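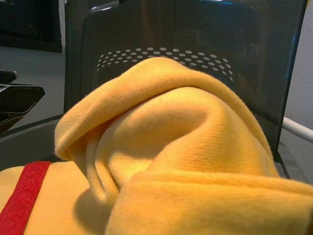 From: Hazel Blackwood
To: Ranow building list
Date: 11/07/2022
Subject: Re: Water shutoff and laundry hours

Tatsuya Minami wrote:
> Does the shutoff cover the whole building or only the east stairs?
> And has anyone seen the new water bill? Mine went up again.

The whole building. Water goes off at 9 in the morning and should be back by 2. Kullik is replacing the main valve and the two old ones on the third floor. Please leave your taps closed – last time a sink ran over in unit 16.

The bill for the shared meter was $2,055. I have asked the water company for the readings and will post them when they come. Moataz thinks the outside tap leaks, so please don't use it for now.

Don't start a wash that morning. If you have a load in when the water stops, switch the machine off at the wall and wait. 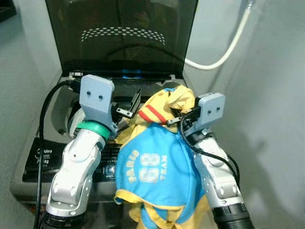
Top loader with the lid up.

Sachiko still has the spare key to the meter closet.

Hazel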